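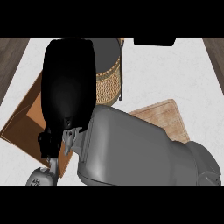 Two grey robot arms, one with its black gripper closed on a tall, rounded black object. Computer-rendered.

Suvthorpe Boxing Club: news from the gym

Well, what a spring it has been, and I do apologise to those of you who have been asking when the next newsletter was coming. I kept meaning to sit down and write it, and then there was another show to get ready for, and then the boiler went, and before I knew it we were nearly into June. So put the kettle on, as there is rather a lot to get through.

The main thing first. Our home show at the Paredes Hall went off beautifully. We sold 118 tickets on the door on top of the ones that had gone beforehand, and the queue for tea at the interval went right out into the corridor. There were eleven bouts on the card in the end, after two of the visiting lads were pulled out with colds, and our own boxers came away with five wins from seven. I have been going to these evenings for more years than I care to admit and I can't remember a better atmosphere, especially during the last three bouts, when you could hardly hear the bell.

The one everybody has been talking about is Mahfuz Kodikara's. For those who weren't there, Mahfuz was up against a very tidy southpaw from the Amton club who had beaten him on points back in October, and after the first round I will admit I thought we were going the same way again. He was standing too square and walking on to the left hand, just as he had the last time. But he came out for the second with his front foot outside the other boy's, and he started to jab to the body, and little by little the fight turned round. By the third he was the one going forward. It was a split decision and I dare say the Amton corner saw it differently, but they were very gracious about it and both lads got a big hand from the hall. Mahfuz has asked me to thank everyone who shouted for him, and his mum has asked me to say she watched most of it through her fingers!

Commiserations to our two who lost on the night. Both were first bouts, both went the full distance, and both were back on the bags on the Monday, so we couldn't ask for more than that.

After hire of the hall, the doctor, the medals and the food, the evening made £1,303 for the club. That is a good bit better than last year, when we cleared £1,286 and thought we had done well then. Some of it will go on the boiler, I'm afraid, but there should be enough left over for new head guards in the small sizes and for having the ring canvas re-stretched. It has had a ripple in the blue corner for as long as I can remember and more than one of us has gone over on it.

Now for what's coming up. We have been invited to take a team over to Flundar for their summer show, and it would be lovely to send a full minibus. If you are carded and would like to be matched, please speak to one of the coaches at training, and bring your medical book with you so that we can check the dates. Anyone whose medical has run out will need to get it sorted before we can put their name forward. Supporters are welcome too – there is usually room for six or seven on the bus, and it's first come, first served.

Junior training stays at the same time through the summer, but the Thursday seniors will start half an hour later to give people a chance to get home from work and have something to eat first. We're also going to carry on with the beginners' class for women, which started quite quietly after Christmas and is now so busy that we have run out of skipping ropes. If you have one at home that you never use, we would be very glad of it.

A small plea about hand wraps. There is a carrier bag of them in the office, left behind over the last few months, and they are not getting any fresher. Please come and claim yours.

Last of all, subs. They stay at £160 for the year for seniors, and you can still pay in instalments if that is easier, just have a quiet word. Juniors pay on the night as before.

27/05/2023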